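Why the teacher's hand should stay on the record 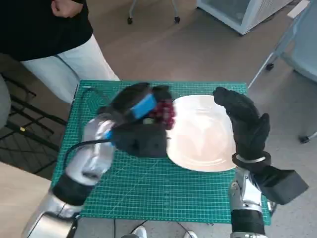
The left hand holds a bunch of grapes beside an empty plate on the work table.

Institutions that teach robots by remote control have tended to judge their work by volume. The Henow programme reports 3707 recorded demonstrations of simple table tasks, and its funding rests on that number. It is the view of this writer that the number tells us little about what a robot has been taught.

Fruit is a fair test of the matter. A bunch of grapes has no fixed shape, and two skilled operators will seldom pick it up in the same way. One grips the stem; another closes the fingers over the top of the bunch. Both may be correct, yet a robot trained on the two without distinction may learn a poor compromise between them.

At Nurnach, 2483 recordings were reviewed last March by people who had themselves worked the controls. Each operator was asked to mark hesitation, correction and haste. Some 50 recordings from a single operator, marked in this way, proved of more use to the Nurnach staff than a far larger unmarked set.

Funding bodies should therefore require that every recording carry notes from the person who made it, and should pay for the hours this takes. Operators should also be named in published work, if they so wish. They are teachers, and their judgement is what is being copied.

Munther Harb
Prurholm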